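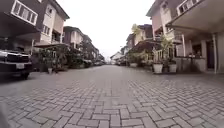 4.2 Noise on paved residential streets

Block paving is louder than asphalt at the same speed, this is well known. Less is known about how residents rate it. We sent a short survey to 421 households in the Cirkimska district in September and asked how often tire noise bothers them indoors, windows shut and windows open. Method as in Venckus and Juška, with the changes given in section 3.

Bedrooms on the street side scored worst — no surprise. Herringbone streets did a little better than streets laid in straight rows, see Figure 3. The gap gets smaller once speed is taken into acount.
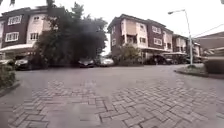 Figure 3. Herringbone block paving, residential street.

Evening answers differ from morning ones. People who filled in the form after work gave higher annoyance scores, and we did not correct for this. Could be mood, could be traffic. Eglītis found the same in Vītola but with a smaller sample.

Joint width was not measured on every street. Where it was, wider joints went with more complaints, mostly from homes near a bend or junction were drivers brake. Delivery vans were named in over 500 free-text comments, far more than buses.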